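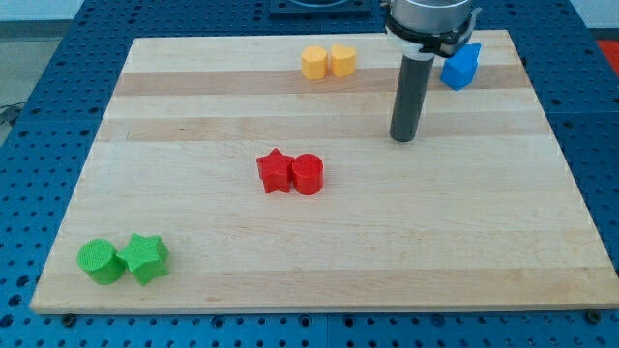 Grikora 3: the planner I finally stopped fighting with

October 2023 | By the Plevmont bench blog

Print this page | E-mail to a friend

I put off trying Grikora for most of the summer because the last motion planner I got excited about ate two weeks and gave me nothing but joint limit errors. Well, I've now been running version 3 since the week it came out, mostly on pushing tasks with small plastic blocks, and I'm a happy person!

Pushing is a nasty test for planning software. You have a single rod for a finger, no grasp, and every contact shoves the block a little sideways as well as forward. With my old setup (Nollix for perception, a pile of my own scripts for everything after that) a star would start to spin the moment the rod touched one of its points, and the controller would chase it around the board. Grikora replans during the push, and you can set how often. I have it at 30 times a second and it keeps up fine on a desktop that was nothing special when I bought it.

The best part is the contact editor. You load the outline of a shape, drag a marker along the edge, and it draws you where the block should go if you push there. Hearts, stars, pentagons, whatever you like – I lost a whole evening to the heart alone. You can save good contact points per shape, and the planner will try those first before it starts searching.

I also ran a sorting job, same color next to same color, 431 trials in all, with the starting layout shuffled each time. I won't pretend that's science, but the logs were a pleasure to go through. Every failed push gets its own entry with the planned path and the tracked path laid over each other, so you can see straight away if the pose estimate drifted or the push itself was bad. Mine were mostly pose trouble on cylinders, and that's on me for asking Nollix to report a rotation for something round. Turn that off!

Now the gripes. The installer wants its own Python and sulks if it finds another one. The Thibodeaux driver still has the wrist offset in inches when everything else is in millimeters, a bug I reported back in April. And the replay viewer only holds 128 runs before it drops the oldest, with no warning, so export early.

Docs are good on setup and thin on tuning. Leave the friction setting alone at first and lower the push speed instead – that fixed more for me than any other slider. I'm trying two blocks in one push next, and I'll post the config files when they're fit to share.

14 comments | 22 shares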